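# »Der Arm muss nicht schön sein, der muss zurückkommen«

Mit Irina Lungu war ich für zehn Uhr verabredet, an einem Dienstag, und um zehn nach zehn hatte ich schon den zweiten Kaffee in der Hand und noch keine einzige Frage gestellt. Sie redet nämlich sofort los, sobald man zur Tür reinkommt. Irina leitet bei Dradura das kleine Team hinter Tumgate, einem Mietpaket aus Roboterarm, Steuerrechner und Software, mit dem Werkstätten, Hochschulen und Küchengerätehersteller Handgriffe am echten Möbel ausprobieren können. Ich wollte wissen, was man für sein Geld bekommt. Und, na ja, ob ich als Laie damit überhaupt klarkäme.

»Sie kämen klar«, sagt sie und lacht. »Die erste Stunde ist furchtbar, da fährt jeder zu schnell. Danach wird es ruhiger.«

520 Euro kostet die Woche, Einweisung inklusive, Versand extra. Dafür kommen zwei Kisten, und aus der größeren holt man den Arm mit Greifer, fertig verkabelt. Aufgebaut wird er am Rand der Arbeitsfläche. Bohren muss man nicht, die Klemmplatte liegt bei – ich habe trotzdem gefragt, was passiert, wenn die Vermieterin zu Hause auf ihren Marmor besteht. »Gummi drunter«, sagt Irina. »Und nicht mit dem Akkuschrauber anziehen. Bitte schreiben Sie das rein.« Hiermit geschehen!

Ich hatte mir so etwas immer in einer Halle vorgestellt, mit gelbem Zaun drumherum. Irina winkt ab. Ihre Kunden wollten eben keine Halle, sie wollten wissen, ob der Greifer eine Plastikpflaume vom Teller kriegt, wenn gleich daneben eine Zitrone liegt. Oder wie viel Platz am Schneidebrett noch bleibt, wenn der Minibackofen und der Toaster einfach stehen bleiben, wo sie stehen. »Aufräumen für den Roboter ist geschummelt«, findet sie. »Bei mir zu Hause räumt auch keiner auf.«
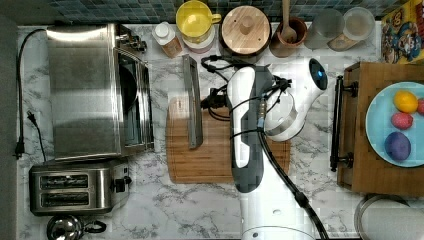
Die Kabel seien der wunde Punkt, meint Teodor Cârstea, und zwar bei jedem Aufbau, den er bisher gemacht habe: zu stramm, und der Arm komme nicht in die Ecken, zu locker, und man bleibe irgendwo hängen. Er würde lieber heute als morgen alles nach innen verlegen.

Irina verdreht ein bisschen die Augen, das Thema haben die beiden offenbar öfter. »Innen heißt: Wenn was kaputt ist, schickt der Kunde den ganzen Arm ein. Außen heißt: Er tauscht ein Kabel.« Im Paket liegen Ersatzkabel und eine Rolle Klettband, und von dem Klettband hätte sie gern mehr zurück, als sie bekommt.

Wir kommen auf die Software, die heißt Coman und läuft im Browser. Man führt den Arm von Hand, speichert die Bewegung und lässt sie abspielen. 3.381 gespeicherte Bewegungen liegen inzwischen in der gemeinsamen Bibliothek, etwa 644 davon haben mit Tellern und Schüsseln zu tun. Wie gut sind die? Da wird sie zum ersten Mal etwas leiser. »Gemischt. Manche sind toll, manche gehen nur in genau der Küche, in der sie entstanden sind.« Eine Bewertungsfunktion fehlt noch, die soll im Juni kommen.

Und was nervt die Leute am meisten? »Der Akkustand vom Handgerät«, sagt sie, ohne nachzudenken. Sieben Stunden soll das Ding halten, im Winter hatte sie reihenweise Anrufe deswegen. Das neue Modell hat jetzt einen Wechselakku, wer noch ein altes bekommt, soll sich melden.

Zum Schluss durfte ich selbst ran. Zu schnell, natürlich. Beim vierten Versuch habe ich einen Löffel verschoben, und zwar fast dahin, wo ich wollte. Buchen kann man Tumgate direkt bei Dradura, die Wartezeit liegt im Moment bei drei Wochen.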